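Comparación de dos pinzas en una cocina simulada
Informe de proyecto, asignatura de Robótica de Servicio
Autores: Benedicta Bonsu y Knut Teuber

1. Qué queríamos averiguar

Cuando empezamos en junio, la pregunta nos parecía casi demasiado sencilla: con el mismo brazo y el mismo controlador, ¿qué pinza coge mejor las cosas que hay en una cocina? Las candidatas eran la Ofori, de dos dedos paralelos, y la Jirnwood, de dedos articulados que se cierran alrededor del objeto. Tres semanas después seguíamos discutiendo qué significa «coger mejor», ¡y esa discusión ha sido lo más divertido del curso!

Damos por bueno un agarre si el objeto sube diez centímetros y aguanta dos segundos sin girar en la pinza. Si gira pero no cae, lo apuntamos aparte como agarre dudoso (Knut quería contarlos como fallo, Benedicta no, y así se quedó).

2. Montaje

Todo se ejecutó en el simulador Flomavell, con la escena de cocina Covdale que nos pasó el laboratorio. Cambiamos la fricción de los dedos una sola vez, al principio, porque con los valores de fábrica todo resbalaba como si estuviera enjabonado. En total lanzamos 246 intentos de agarre, con el orden de los objetos sorteado por un script y la misma posición de partida del brazo.
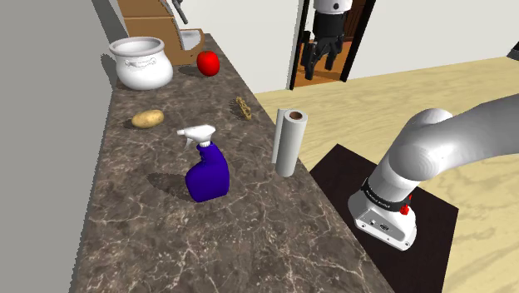
La elección de los objetos nos llevó más tiempo que programar la trayectoria. Queríamos formas que obligaran a cada pinza a enseñar sus puntos débiles, y por eso mezclamos cosas redondas, cosas irregulares y cosas altas. La manzana y la patata parecen un caso parecido hasta que intentas cerrarles encima dos dedos planos: la esfera se escapa hacia delante, y el óvalo tumbado casi siempre se deja si entras por el lado corto. El pulverizador azul es otra historia, con ese cuerpo ancho y bajo y el gatillo blanco arriba, que invita a agarrarlo por donde no se debe. Al rollo de papel, de pie sobre la encimera, le entrábamos siempre desde arriba.

3. Lo que vimos

La Ofori es rapidísima y muy repetible. Con el rollo apenas tuvo problemas, y nos encantó lo fácil que era predecir dónde iba a acabar cada dedo. Con la manzana sufrió muchísimo. La Jirnwood hizo justo lo contrario: abrazaba la manzana a la primera, incluso con el centro mal estimado, pero en el pulverizador los dedos se enredaban con el gatillo y el planificador se quedaba dando vueltas hasta agotar el límite de 1.000 iteraciones.

La olla de cerámica la dejamos fuera de las cuentas. Está pegada a la pared y el brazo llegaba tan forzado que medíamos el alcance y no la pinza.

4. Pendiente

Nos gustaría repetir las pruebas con ruido en la estimación de la posición, que es donde creemos que la Jirnwood puede sacar más ventaja. También falta probar un agarre por el cuello del pulverizador. Benedicta ya tiene medio escrito el script y Knut se encarga de rehacer las gráficas con los agarres dudosos en otro color.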